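Nakimero Institute of Further Education
Certificate in Facilities and Waste Services
Unit 4: Sorting Beverage Containers at the Point of Disposal
Course handout, prepared by Samira Sabbagh

Purpose of the handout

This handout supports the second half of Unit 4 and should be read before the practical session in the Trivcombe building. It deals with beverage containers only. Food packaging, glass and cartons are covered in Unit 5, and the questions on contamination that arose in the last tutorial will be taken up there.

Students are reminded that the rules printed on a council bin take precedence over anything set out here. Local programs differ in their treatment of caps, labels and crushed containers, and a practice that is correct at one site may be an error at another.

4.1 Terms used in this unit

Container: any bottle or can that has held a drink.
Body, cap and label: the parts of a plastic bottle, which may be made of different plastics.
Stream: a category of material collected and kept separate from others.
Liner: the bag placed inside a bin.
Residue: liquid or solid matter left in a container when it is discarded.

4.2 Order of work

The order below is used in all assessed exercises.

Clear the bench of anything that is not part of the exercise. Personal cases and lidded boxes that must stay are placed at the back and kept closed.
Set the bin within reach of the bench, with its opening unobstructed. Fit the liner, if one is used, and fold it over the rim.
Lay the bottles flat. Bottles left standing are easily knocked over and roll to the floor.
Check each container for residue. Containers with liquid remaining are emptied at the sink before they are handled further.
Remove cans first and place them in the metal stream.
Place bottles in the bin one at a time. Throwing is not permitted.
Record the count on the Sitex sheet, sign it and leave it in the tray.

4.3 Caps

Practice with regard to caps has changed over the years. Older guidance asked that every cap be removed, as a sealed bottle holds air and resists compaction. Many programs now accept caps left on empty bottles, while others ask for them in a separate tub. For the purposes of Unit 4, caps stay on unless the assessor says otherwise. A loose cap found on the bench is collected by hand and placed in the tub marked Saliba, after the annex where the tubs are emptied.

4.4 Cans and bottles on the bench

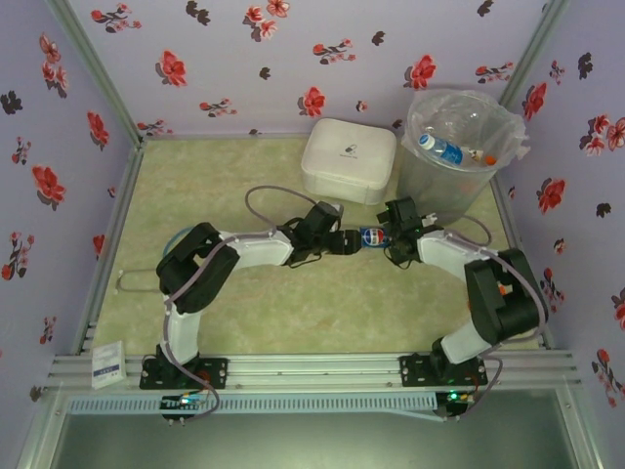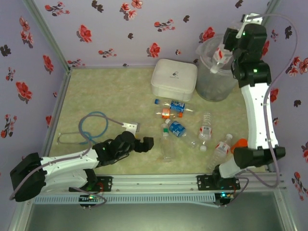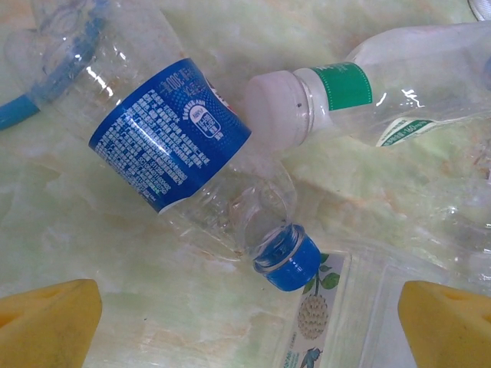 Sorting begins with material, and the brand or colour of a container has no bearing on the stream to which it belongs. Students new to the work tend to group by appearance, particularly when several bottles carry labels of the same colour. The blue Pepsi can belongs to the metal stream – the bottles lying in front of the white case and the bin belong to the plastic stream, whatever their labels say. A badly creased bottle, such as the one with the royal-blue label and bright blue cap, is sorted in the same way as an undamaged one. Its neighbour with the white cap and the green neck band goes with it. Neck bands and wrap labels are left in place in this unit.

4.5 Common errors

Crushing cans before they have been checked for residue.
Placing a tied bag of containers in the bin without opening it. Bagged material cannot be inspected.
Filling the bin above the rim. When the opening is blocked, stop and change the liner.
Treating a container as general waste on the grounds that it is dented.

4.6 Assessment

The practical exercise is worth 50 marks. Students work in groups of 4, and each group is given 2 bins. A written reflection of no more than 400 words is also required, describing one sorting decision the student found difficult and the rule by which it was settled. Reflections are submitted at the unit office in August. Late work is accepted only with a signed extension form, which may be obtained from the same office.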